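Getting the two-armed cell back on its feet

I promised Precious Castillo I'd write this up before I forgot all of it, so put the kettle on, because I do tend to wander. The right arm on our sorting cell (we call the whole thing Judstead, after the street the shop used to be on) had been setting parts down a little short of where it should. It wasn't dropping them, just missing by enough that I'd catch myself leaning over to nudge things along with a finger, and that's a bad habit around a machine.

My first guess was the program, naturally, and I spent most of Tuesday morning reading through it line by line with a highlighter. The program was fine! What had wandered was the gripper. The counter on that arm stood at 2,802 cycles, and the little card taped inside our cabinet door says to check the finger screws every 3,000, so I'd been feeling pretty smug about having time to spare. Two of them turned under my thumb — no wrench needed.
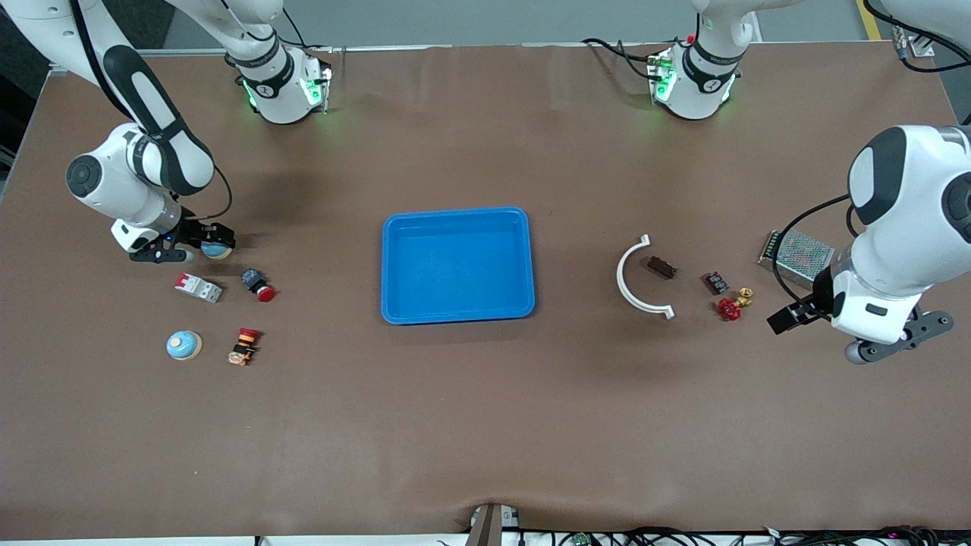

Once the fingers were snug I taught the tray position over again. I like to do this slowly, with the tray empty and square to the table, and then give the arm a few awkward things to hold. Round buttons are the best test I know, since they roll if the grip is even a hair off center, and a breaker on its side will tell you quickly whether you're coming in too low. I keep a mixed bunch of old electrical bits just for this, and I never tidy them into rows. The parts never show up in rows on a real day either.

The left arm got the same going-over while I was at it, and its screws were all tight. I did move its cable a bit, so it has more slack when the wrist turns all the way around.

Precious ran the cell through the afternoon and got 362 picks in before she called me over, and that was only to ask whether I wanted the last doughnut. I've crossed out the 3,000 on the card and written 2,000 in pencil. Next up is the table covering, which has started to wrinkle along the front edge and is driving me slowly up the wall.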